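3.2 Crossover issues and reader retention

Crossover stories ask readers of one comic to buy several others. Publishers expect some of those readers to stay with the new titles once the event is over. We tested this with pull-list records from a comics shop in Hurkberg. The records cover 144 regular customers, 90 of whom bought at least one tie-in issue of a title they had not followed before.

A customer counted as retained if the new title was still on the pull list three issues after the crossover ended. Customers who bought only from the Wednesday rack were left out, as the shop keeps no list for them. Of the 90 tie-in buyers, 50 were retained on at least one title. Moya (in press) found a lower rate for shops in Manzano, but counted a reader as retained only after six issues. Character design was not coded in either study. Figure 4 shows a blocky yellow character with a cube-shaped head.

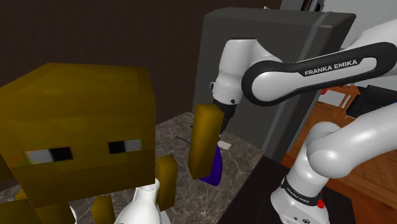 Figure 4. Block-built character, computer rendering.

3.3 Effect of the writing team

Retention was higher when the tie-in issue and the regular series had the same writer. Changes of artist had a weaker effect, and we could not separate it from the effect of price. The 9 titles that changed both writer and artist during the event kept few new readers. Two of them, both published by Gimberg, were canceled before the end of the study period and are excluded from Table 5.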